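4.2 부품 조립용 로봇 키트의 적용 조건

본 절에서는 Gastton사가 공급하는 컴퓨터 조립용 로봇 키트 Esine의 구성과 적용 조건을 기술한다. 평가 대상으로 이 키트를 선정한 이유는 공작물 쪽 치구와 그리퍼 핑거가 한 묶음으로 제공되어, 사용자가 별도로 설계해야 하는 부품이 적기 때문이다. 비교 대상인 Teuber의 키트는 핑거만 제공하며 치구는 도면으로 대체한다.

Esine 키트는 손목 카메라, 교체형 핑거, 부품 거치용 치구 판, 작업 순서 편집 소프트웨어 Skurnirus로 구성된다. 로봇 팔은 포함되지 않으며, 공급사가 지정한 플랜지 규격을 만족하면 기존 팔에 장착할 수 있다. 본 연구에서는 실험실에서 사용하던 6축 협동 로봇에 장착하였다. 설치와 좌표계 보정에는 하루가 소요되었고, 이 중 대부분은 손목 카메라와 고정 카메라의 좌표를 맞추는 데 쓰였다.

대상 작업은 측면 덮개를 제거한 데스크톱 본체에 카드형 부품을 삽입하는 것이다. 본체는 작업대 위에 눕혀 놓는다. 이 자세에서는 메인보드가 위를 향하므로 삽입 방향이 중력 방향과 대체로 일치하고, 팔의 접근 경로가 단순해진다. 반면 전원 공급 장치와 섀시의 가로대가 보드 면보다 높은 위치에 있어 핑거의 폭과 진입 각도가 제한된다. 보드 가장자리의 케이블도 간섭 요인이 된다. 키트의 경로 생성기는 섀시의 금속 구조물은 장애물로 등록하지만 케이블은 등록하지 않으므로, 본 연구에서는 케이블 영역을 수동으로 지정하였다.

부품 공급에는 키트의 치구를 사용하였다. 카드류는 슬롯에 세워 두거나 트레이에 눕혀 두며, 프로세서와 하드디스크는 각각 전용 자리에 놓는다. 핑거는 얇은 기판을 양면에서 잡는 형태이고, 파지력은 Skurnirus에서 5단계로 설정한다. 기판이 얇은 경우 공급사 기본값인 3단계에서 미세한 휨이 관찰되어 2단계로 낮추었다. 이후의 모든 시도에는 이 값을 동일하게 적용하였다.

데이터는 2월 한 달 동안 수집하였다. 전체 시도 중 손목 카메라 영상과 고정 카메라 영상이 모두 온전하게 저장된 377회를 분석에 사용하였다. 영상 저장이 중단된 시도는 삽입 결과와 관계없이 제외하였다. 공급사 문서에는 핑거 패드의 교체 주기가 3,000회 파지로 명시되어 있으나, 본 실험의 횟수는 이에 미치지 못하므로 마모의 영향은 검토하지 않았다.

손목 카메라는 삽입 위치의 근접 영상을 얻는 데 유리하지만, 핑거가 화면 아래쪽을 상당 부분 차지한다. 슬롯의 아래쪽 끝이 핑거 사이에 놓이면 윤곽 검출이 불안정하였다. 고정 카메라는 팔과 본체의 상대 위치를 확인하는 데 사용하였으며, 슬롯 단위의 정렬 판단에는 사용하지 않았다. 두 시점의 차이는 그림 6과 같다.

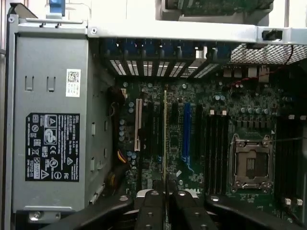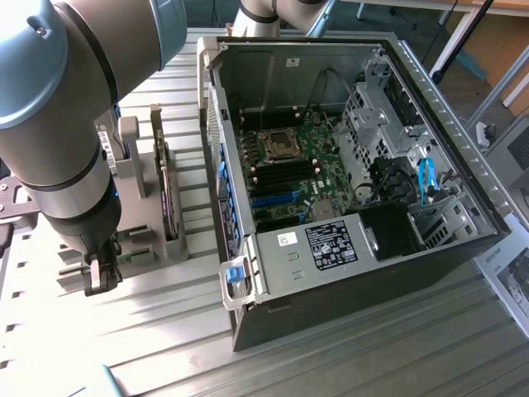
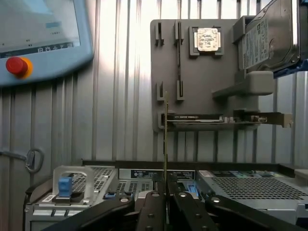

그림 6. 키트를 적용한 작업 환경. 위에서부터 손목 카메라로 본 본체 내부, 고정 카메라로 본 로봇 팔과 본체, 손목 카메라로 본 카드 파지 상태와 부품 치구.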